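Back matter, or what happens after The End
11/10/2019

I have spent the whole weekend on the last four pages of my book and I have had a lovely time. I mean the pages after the story stops, the ones I used to flick past as a reader and left more or less blank as a writer. My first novella, Brundow, ended with the last line, a row of asterisks and then nothing at all. Seven people have written to me over the years to ask if their copy was faulty.

So for the new one, The Vieira Letters, I decided to do it properly, and since a few of you asked in the comments last time what I put back there and in what order, I'm going to go through it.

First, a gap. I leave one blank line and a small ornament after the final sentence and then start a new page. I know a blank page looks odd on some e-readers, so don't add a whole one, but do give people a second to breathe! I read a thriller in the spring where the body had barely hit the floor before I was being asked to join a mailing list.

Then comes the note to the reader. Mine is short, 69 words in the final version, and it took me longer than some of the chapters. The first draft was four paragraphs about where I got the idea and how my grandmother kept letters in a biscuit tin. My editor, Consolacion Dagdag, put a line through nearly all of it and wrote "save this for the blog" in the margin. She was right (and the biscuit tin post is coming, I promise). What's left says thank you, says there'll be another one, and says where to find me.

I put the review request in the same note, as a single sentence. I used to be terribly embarrassed about asking. Then I looked at my own habits and saw that I had hardly ever reviewed anything unless somebody asked me nicely, so now I ask nicely. Please don't ask for a good review, just a review. Some shops have rules on this and it reads badly anyway.

Next is the sample chapter, and this is where I've changed my mind completely. In Brundow's second edition I put in the first three chapters of Lotia, something like a fifth of the whole file, and readers hated it. They'd look at the percentage at the bottom of the screen, think they had loads of story left, and then it was over. One lady told me she'd made a fresh pot of tea for it. I felt awful! The new book has 2000 words from Lotia and stops in the middle of an argument, with one link under it. I also put "includes a short sample" in the contents list so that it doesn't jump out at anyone.

About links. Test every one on a real device, please, and on somebody else's as well. I had one that worked beautifully on my laptop and went to an empty page on my sister's tablet because I'd left a stray full stop at the end of the address. If you sell through more than one shop you'll also want a separate file for each, or else links that only go to your own site. I've gone for my own site. It means a click more for the reader, but I only have one file to look after, and when I move things about I can mend it all in one place.

Acknowledgements go after the sample in my books. Plenty of people put them before, and some put them right at the front. I like them late, where the people who care will go looking. Takumi Sakai, who designed the cover and drew the little envelope ornament I'm so pleased with, gets a line of his own. So does my writing group, all of whom read the middle section when it was still in the wrong order.

About the author is last but one. I write mine in the third person, which still makes me giggle, and I've got it down to three sentences. Where I live, what I write, what I'm working on now. I took out the A level results. I don't know what I was thinking.

The list of other books goes at the very end, in reading order, with a one-line description for each. Titles on their own don't tell a new reader much, and mine tell them less than most. "Sivex" could be a cough medicine. (It's a ghost story set in a lighthouse, if you haven't read it, and it's the one I'd start with.)

Sivex is getting its own new back pages in November too, along with a slightly bigger typeface for the paperback, and I'll swap the sample over so it leads into the new book. If you already own the ebook you may be able to get the update without paying again, depending on where you bought it.

I did most of this at the kitchen end of the house with the radio on, and kitchens have rather crept into the writing as well. There are a good few in The Vieira Letters.

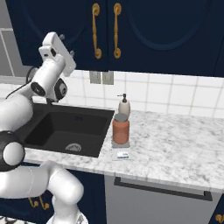
Navy cupboards, marble worktop and a black sink.

The paperback needs all the same pages but with the links written out, and I'd forgotten what a long web address does to a narrow column. I ended up making a short one for each book, easy enough to type with one finger. Page counts matter here as well. The printer I use works in sixteens, so at 16 pages a go I had a bit of room to fill, and the acknowledgements have been allowed to spread out.

I'm uploading the ebook tonight, once I've checked the contents list again. If you put something in your back pages that I haven't mentioned, a map or a recipe or questions for book clubs, do tell me in the comments. I'm very tempted by book club questions and I haven't a clue how many is too many.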